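Porte-cartes

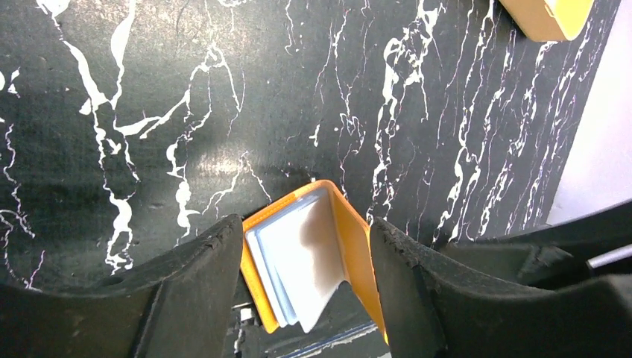
Porte-cartes orange ouvert, au-dessus d'une surface noire veinée de blanc.

Le porte-cartes est un petit étui destiné au transport de cartes de visite, de paiement, de transport ou d'identité. Il se distingue du portefeuille par l'absence de compartiment à billets et du porte-monnaie par l'absence de poche à pièces, mais les modèles hybrides sont nombreux et les fabricants emploient souvent les trois termes l'un pour l'autre.

Histoire

L'objet dérive de l'étui à cartes de visite, répandu en Europe au XIXe siècle. On le fabriquait alors en argent, en nacre, en écaille ou en papier mâché. Les étuis de femme étaient en général plus grands que ceux des hommes, qui devaient tenir dans une poche de gilet.

La diffusion des cartes de paiement dans la seconde moitié du XXe siècle a modifié ses proportions. La plupart des modèles suivent désormais le format ID-1 de la norme ISO/CEI 7810 — 85,60 mm sur 53,98 mm — commun aux cartes bancaires et à de nombreux titres d'identité.

Types

Le modèle plat comporte une ou plusieurs fentes superposées sur chaque face. Le modèle à rabat se ferme par un bouton-pression ou un aimant. Le modèle à soufflet s'ouvre en éventail et présente les cartes côte à côte. Les étuis rigides, en aluminium ou en plastique, sont parfois munis d'un poussoir qui fait sortir les cartes en escalier. Le Nakpan, étui à soufflet de la maroquinerie Clodside dessiné par Chie Ishida, contient sept cartes.

Matériaux et entretien

Le cuir de vachette et le cuir de chèvre restent courants, à côté des toiles enduites et des matières synthétiques. Un cuir neuf se détend à l'usage — un étui longtemps surchargé retient mal une carte seule.

Voir aussi

Portefeuille
Carte de visite
Maroquinerie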